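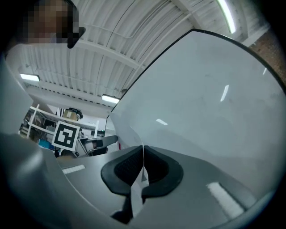 Relatório de projeto — Métodos Quantitativos Aplicados à Agricultura

Começámos este trabalho em setembro, com uma pergunta que nos parecia simples: quando compensa a um produtor de ovinos substituir uma ovelha por uma borrega nova? Usámos os registos da exploração de Rorndale, que nos cedeu, com muita generosidade, as fichas de 200 fêmeas, e passámos boas semanas só a perceber as abreviaturas (algumas ainda escritas à mão!).

O modelo é um processo de decisão de Markov com 19 estados, que juntam idade, número de partos e peso dos borregos ao desmame. Resolvemo-lo por iteração de políticas e depois simulámos 2,000 percursos para ver quanto variava a margem anual. Os preços vieram do mercado de Clirkodley, e aqui fomos talvez otimistas — a série é curta e tem falhas no inverno.

A política obtida mantém as ovelhas mais tempo do que a regra usada em Rorndale, sobretudo as que tiveram gémeos. Falta repetir as contas com os dados de Kirnstead, que chegaram já em cima da entrega.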